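Open Lab Visit Report: Clearing the Table with Two Arms
Student project, Intro to Automation
23 Dec 2022

Why I went

For my project I had to watch a robot do an everyday job and write up what makes it hard. I picked the open day at Lalteo, a small lab in Brurkesness, mostly because the topic that day was cleaning up after a snack (my least favorite job at home!). Our guide was Darius Toma, who was super patient with me and my endless questions.

The lab's project is called Drarnex, and the idea is that the arms sort what's left on a table: trash goes in the trash, dishes get stacked, tools get put somewhere sensible. Easy for me, but I started to see the trouble as soon as I looked at the table. So many of the things are clear plastic or glass, and the table is black, and the lights were way down. I had a hard time picking out the drinking glass myself, and I have two eyes and a lifetime of practice.
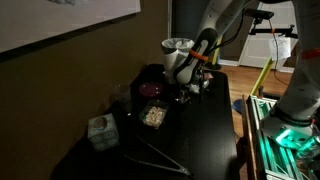 What the demo was like

We stood back by the wall and kept our voices low, which was hard for me. The arms are Franka Emika arms, one on each side of the work, and the green light down at the base is pretty bright in a dark room. I had figured the dishes would be the tricky part, but Darius said he worries more about the crumbs and the tissues. A bowl keeps its shape. A crumpled tissue is different every single time, so you can't just teach the arm one grip and go home. Then you add the leftovers, like the little white bits in the maroon bowl, and now the robot has to decide if a bowl is dirty or not. I wrote "what counts as empty??" in my notebook and underlined it twice. 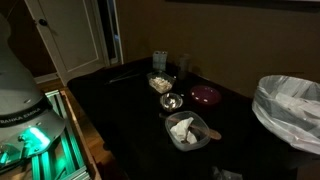
Notes on tools and grip

The gripper has two fingers and that's it, so a wooden spatula or a fork is a whole puzzle. Where do you hold it? Which end is heavier? I asked if a softer hand would help, and Darius said they had tried one in January from a supplier called Vasiliu but went back to the plain fingers. He also told me the goal is 1000 recorded runs, and they were at 800 when I visited,
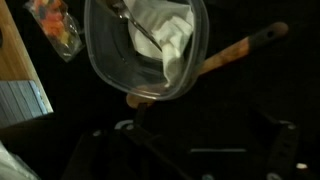

so there is still a good bit of work to go before they train anything new on it. I asked if I could see the numbers by object and he promised to email me a table, which I'll put in the appendix if it gets here in time.

For the next part of my project I want to try the tissue problem on paper: draw the same tissue crumpled a bunch of ways and mark where two fingers could grab it. My teacher okayed it already. I also need to read up on how cameras deal with clear plastic, and I have a list of questions left over from the visit that I'm sending back to the lab with my thank-you note.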